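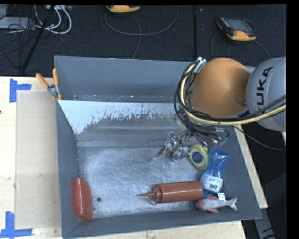

Unit 4: Wear, Scratches and What Surfaces Remember

Welcome back! This is one of my favorite units, so bring your hand lens and a few old things from home that you don't mind passing along the bench.

What we mean by wear

Wear is the slow loss of material from a surface that something else rubs, hits or slides against. A stair tread dips in the middle. A key gets smoother every year. We tend to see this as damage, but for the next two weeks I want you to read it as a record, and once you start you'll find it everywhere (I lost a whole lunch hour to the door handles in Carrillo Hall!).

Three kinds to know

Abrasive wear: a hard surface or hard grit plows grooves in a softer one. Sand on a floor does this. Look for scratches, and look at which way they run. Straight parallel lines mean motion in one direction; curls and loops mean things were pushed every which way.

Adhesive wear: two surfaces stick at their tiny high points, and bits tear off as they slide. Unoiled hinges are a great place to find it.

Fatigue wear: the surface is loaded again and again until small cracks grow and flakes come loose. Old ball bearings show this beautifully.

Coatings fail in their own way. Paint is thin, so the first thing you see is often the layer under it coming through, and the edge of the bare patch can tell you plenty about how well the paint was holding on.

The simple wear law

For steady sliding, the volume lost goes up with the load and with the distance slid, and goes down as the softer surface gets harder. Double the distance and you double the loss. It's a rough law, and it breaks down at high heat, but for something you can write on your palm it does amazingly well.

Lab 4: sanding blocks

You'll get a Zovik block of soft aluminum and one of brass. Weigh each block, then give it 218 strokes on 600 grit paper under the 2 kg weight. Wipe, weigh again, and sketch the scratches through your lens. Then turn the block a quarter turn and repeat. Watch how fast the old scratches vanish, it's so satisfying.

Safety glasses on, and dust goes in the lidded can by the sink.

Reading

Stekska course pack, chapter on friction and wear. The Mumureck case on mill floors is optional but really fun.

Write-up: one page plus your sketches, due at the start of the next lab.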